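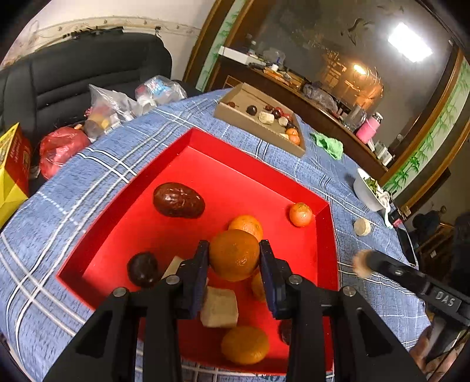 Figure 4. View from the tool-mounted camera of the hand-held gripper, fingers open on either side of a mandarin in the red tray.

4.2 Comparison of finger sets on household produce

The bench trials in Section 4.1 used rigid test pieces of known size. To find out whether the ranking of the finger sets holds in a less controlled setting, we repeated the comparison in a furnished home with produce and small objects placed in a tray (Figure 4). The tray stood on a table with a patterned cloth, and the surrounding household items were left in place. We did not fix the room lighting, and we did not sort the objects by size before a session.

Three finger sets were compared on the same hand-held body. The Karkov set is a pair of rigid fingers with a thin rubber facing. The Kilateck set has the same outline but is molded from a softer compound, so that the finger bends inward under load. The Bastos set uses a hollow finger with internal ribs and is the widest of the three. All sets mount on the same joint plates, and a change of fingers takes less than a minute. The wrist camera was recalibrated after each change. Without this step the projected fingertip position drifted by up to 4 mm between sets, enough to spoil the labels for small objects.

Operators were asked to approach from above, close on one object, lift it clear of the tray rim, hold, and release it at a free spot on the table. An attempt was counted as a success if the object stayed in the fingers throughout the hold and was set down without being dropped. Attempts in which a neighboring object was lifted together with the target were logged separately as double picks. We recorded 967 attempts in total, divided over 14 sessions. The order of the finger sets was changed from session to session to limit the effect of operator practice. Attempts with a blocked or blurred camera view were kept in the success counts but were left out of the contact timing analysis described below.

Large round fruit gave little separation between the sets. A mandarin fills most of the opening, and even a poorly centered approach tends to correct itself as the fingers close. The differences appear when fruit lies close together. In that case one finger has to enter a narrow gap, and its thickness at the tip matters more than its stiffness. The Bastos fingers often pushed the neighboring fruit aside before making contact with the target, and in some attempts moved the target as well. The Karkov fingers entered the gap more cleanly but slipped more often when contact was made above the widest part of the fruit. The Kilateck set was the most even performer across layouts, although it needed a longer closing stroke to reach a stable hold.

Smooth oval objects were harder for all three sets. The usual failure was rotation: the object turned about the line between the two contact points and slid out during the lift. Soft fingers reduced this by spreading the contact over a larger patch, but did not remove it. Flat-sided blocks showed the opposite pattern. Here the rigid fingers held well when they were aligned with the faces, while the soft fingers twisted slightly and let the block tilt.

The wrist view has a known weakness in this task. The gripper body takes up much of the lower part of the image, and anything directly beneath it or behind a finger is seen only in part. In Figure 4, a second mandarin is partly hidden behind the one between the fingers, and another is partly covered by the right finger. A detector working from single images tends to merge such pairs or to miss the rear object. For this reason we passed the final 300 ms before contact to the Zendlow controller as a short image sequence. Small changes in viewpoint during the approach are often enough to separate the two outlines – provided that the operator does not come straight down.

Contact time was taken from the finger encoder as the first sample at which closing speed fell below the set threshold. For the soft sets this definition is biased late, as the finger continues to close while it bends. We corrected for the bias with a fixed offset per finger set, measured on the bench pieces. The offset does not account for the softness of the object itself, so contact times for ripe fruit should be read with some care. The effect of this error on the learned closing policy is treated in Section 4.3.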